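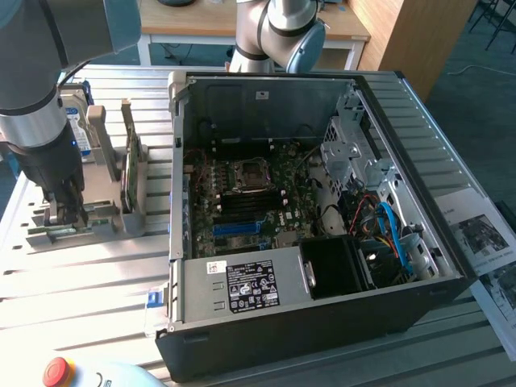
Chaltu Kumsa wrote under my last entry that the orange spots on my garlic are rust, that I should stop cutting off leaves now, and that a plant with no leaves cannot make a bulb. She is right, I think. I had already cut the worst ones on two rows before I read it.

17/06/2021

Cool morning, gray sky, no wind. I went out before breakfast to look at the garlic again. The rust is worse on the side near the fence, where the air does not move much. On the older leaves the spots are so close together that the leaf looks painted, and when I rub it my finger becomes orange. The youngest leaves are still green for now. I did not cut anything. It was difficult to not cut.

I planted this garlic in fall, two kinds. The one I call Sisay, after the village road where I bought the first heads, has a thin leaf and it suffers the most. The other came in a paper bag from the market in Witthorpe with no name on it. It has a few spots only, low down. They grow in the same bed with the same water, so maybe I have learned something about which one to keep for planting.

What I did wrong, I believe, is the spacing. I put the cloves too close, I was greedy for more heads. Also I gave chicken manure in spring, one time in March and one time later, and I read in the evening that soft leaves with too much nitrogen take rust more easily. The man at the Plarnano garden store wanted to sell me a spray. I asked him if it is allowed on garlic and he looked at the label for a long time, and then he said he would ask. I did not buy.

After that I pulled the weeds between the rows, slowly, so that I would not touch the leaves more than I needed. The chickweed was very thick and it keeps everything damp. Under it the soil was dark and cold. I filled the bucket 3 times. I washed my hands and the small fork before I went to the leeks, which can get rust too, so I had better be careful. The leeks look clean. They are 18 feet from the garlic, I measured this with the long tape.

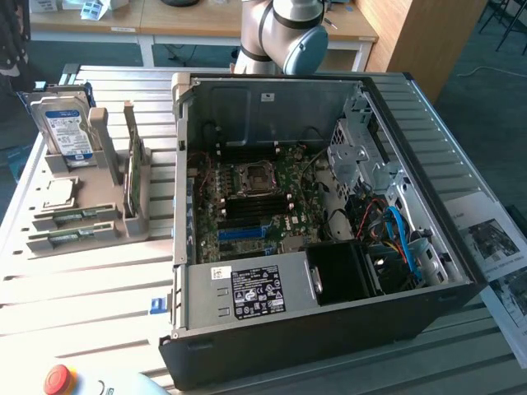

In the afternoon I pulled up one head of the Sisay to see how it is below. It is small, but it has its cloves already, with thin skin between them. It smells strong. I used it in the soup and the taste was good, a little sharp. So the harvest will be small heads, and not a lost harvest. I want to leave them in the ground 2 weeks more if the leaves allow it. If they turn all yellow I will take them out earlier and dry them in the shed with the door open.

I have stopped watering this bed completely. The beans next to it still need water, so I carry it by can and pour it at the foot of the plants. The hose throws water everywhere.

For the next time, I write it here so I will not forget: wider rows, no manure after winter, and not the same bed. My whole garden is 800 square feet and half of it has had onions or garlic or leeks at one time or another, so to find a new place is like a puzzle. Maybe the bed by the gate, where the potatoes are now. They will be out in August. My neighbor in Miltwood had her garlic by the gate too, and she said the wind dries it well after rain.

I answered Chaltu and thanked her. I asked her also if the sick leaves can go in the compost. I have put them in a closed bag until she writes back.

Tomorrow: tie up the peas, look under the chard leaves for eggs, buy string.

Older entry | Newer entry | Garden diary | Seed list | Contact

Write to me through the contact page | © 2021 | Back to top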